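Sorting out the medicine drawer

I finally did ours in February, and it took a whole evening and two cups of tea.

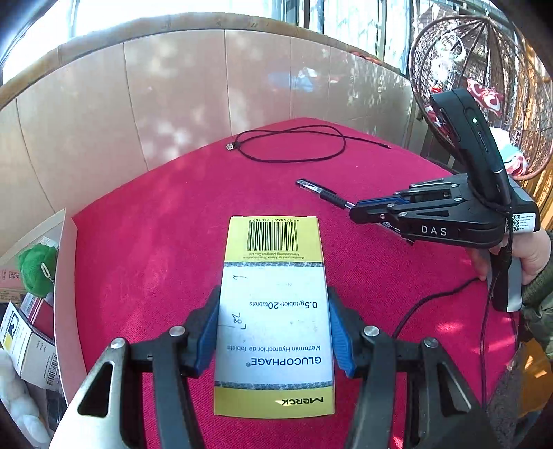
What came out of the drawer

Everything! Cough drops, a thermometer with a dead battery, three kinds of allergy pills, a bag of cotton balls and a tube of hand cream I'd been hunting for since we moved to Tisholm. I threw a cloth over the table first so I could see what I had, and then I just kept piling things on it until I ran out of table. The red is a bit loud, I know, but little white pills show up on it beautifully if one gets away from you.

Cartons are so much easier to deal with than loose bottles. The Glucophage box has pretty much all you'd want printed right on it: the plain name (Metformin Hydrochloride Tablets), 0.5g a tablet, 20 tablets to the box. Somebody's written on it in pen too, and I'm all for that. I write on every box in this house now. The date I opened it goes on the front, big enough to read without my glasses, and I leave the printed part alone so the pharmacist can still read it.

I used to toss the cartons to save room and keep only the blister sheets with a rubber band around them. Please don't do what I did. The leaflet goes out with the box, half the time the expiration date does too, and then you're standing in the kitchen at 2 in the morning holding a strip of foil up to the light.

Where it all lives now

I bought two shallow trays at Buschmann, the kind meant for silverware, and they fit the drawer with a little room left over (I lined the bottom with shelf paper, very fancy). Daily prescriptions stand on end in the front tray with the names facing up. Colds, stomach and allergies are in the back one. Bandages got moved to the hall closet, and I'm still going to the wrong place for them.

The list on the inside of the cupboard door was Po-yen Chou's idea, from the last potluck. Name, strength, who takes it, when the next refill is due. Mine came to 18 lines! I copied it onto a card for my wallet as well.

What went out

A grocery bag, nearly full. I didn't put any of it in the trash or down the sink. The pharmacy on Nirkholm Street has a drop box just inside the door, and they were very nice about my bag. Ask at the counter if you're not sure about something, especially inhalers and anything with a needle. And if you find a prescription you thought you'd finished, call before you start taking it again or get rid of it.

Next month I'm doing the spice rack, so if you have a good way to store 100 little jars, drop me a note at the Betbridge desk.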